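CLOKGATE BADMINTON ASSOCIATION
Minutes of the General Committee meeting held November 19, 2021, at the Purko Centre

Chair: Amancay Espinoza
Minutes: Tullio Orlandini

1. Previous minutes
The minutes of the previous meeting were accepted as circulated. Moved T. Orlandini, seconded D. Purcell. Carried.

2. Membership
The Chair reported 191 registered players, with junior numbers recovering more quickly than senior numbers. Two clubs have yet to return their affiliation forms.

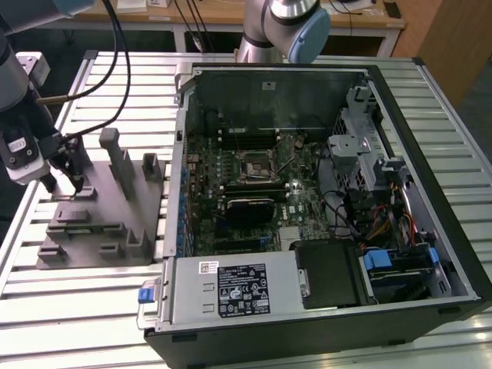
Both clubs are to be advised in writing that players who remain unregistered will not be eligible for the pennant finals.

3. Pennant competition
Division 2 will be reduced to five teams following the withdrawal of Tolier. The draw will be reissued with a bye in each round. A request from Kandasamy to move its home ties to an earlier start was approved, subject to court availability.

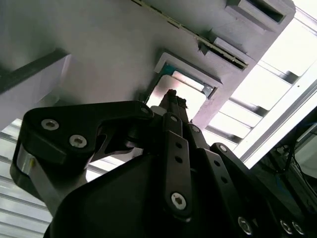 Members discussed the scoring of forfeited ties. It was resolved that a forfeit be recorded as a loss in all rubbers – the present by-law is silent on the matter – and that the wording be put to the annual general meeting in May.

4. Shuttlecocks
The meeting considered whether nylon shuttles should be permitted in Division 4. Opinion was divided and the motion lapsed for want of a seconder.

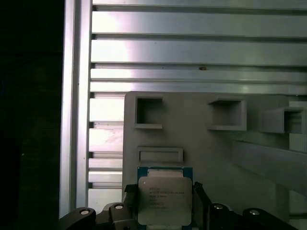 Feather shuttles therefore remain compulsory in all senior divisions. Home clubs are reminded to supply them.

5. Junior squad
Four coaching applications were received. Interviews will be conducted by the Chair and the Junior Coordinator, and a recommendation brought to the next meeting.
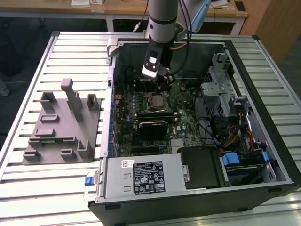

Page 2 of 2

6. General business
Mr. Orlandini asked that line judges be rostered for both semifinals. Agreed.

There being no further business, the meeting was declared closed.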